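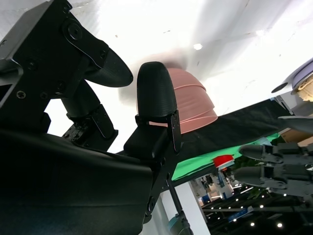

How a Robot Hand Gets Its Checkup

A robot that picks things up needs a hand. Engineers call this hand a gripper. The one in this explainer has black fingers with rounded tips, and it works near a stack of pink plastic bowls on a table covered in black cloth. A second gripper reaches in from the other side.

What are the parts?

The finger is the part that touches things. Behind it is a bracket, a stiff piece that holds other pieces in place. Screws and bolts join the parts together. Links are short bars that carry movement from one part to the next. A motor does the pulling and pushing. Small motors that can turn to an exact position and stay there are called servos.

Why does the finger have lines on it?

Look closely at the upright finger pad and you will find fine lines running across it. They come from 3D printing. A 3D printer melts plastic and lays it down in thin layers, one on top of another, until the part is finished. The edge of each layer leaves a small ridge.

Printing is useful for fingers. If one cracks, the workshop can print another from the same computer file. A set of 10 spare fingers fits in a lunch box.

What happens at a checkup?

At the Lutgate workshop, Elin Yorath checks each gripper after every 3,000 grips. The robot's computer keeps the count. One gripper reached 3,690 before its turn came, and its left finger had started to wobble.

First, the power is switched off. A robot can move without warning, so hands stay away until the power light is out. This is a job for trained adults.

Next, Elin tests the screws. Every time a gripper closes, it shakes a little, and over many grips the shaking can turn a screw loose. She tightens each one with a small screwdriver and stops when it is snug – a screw turned too hard can split the plastic.

Then she bends each finger gently and looks for cracks. The tip is checked for wear. A smooth, worn tip lets a bowl slip, especially a thin one. Dust is brushed out of the joints.

How does the robot learn where its fingers are?

After a repair, the new finger may be a tiny bit longer or shorter than the old one. The robot has to be told. Kheri Kirui runs a program that closes the fingers slowly until they meet. The computer saves that position as zero. All other positions are measured from there. This step is called calibration.

A camera fixed near the gripper is checked too. If it has tilted, the robot will reach to the wrong place.

The whole checkup takes 18 minutes. The last test is a practice grip on a plastic bowl, first at slow speed and then at normal speed.

Words to know

Gripper – the hand of a robot
Servo – a small motor that turns to an exact position
Calibration – setting a machine so that its measurements are correct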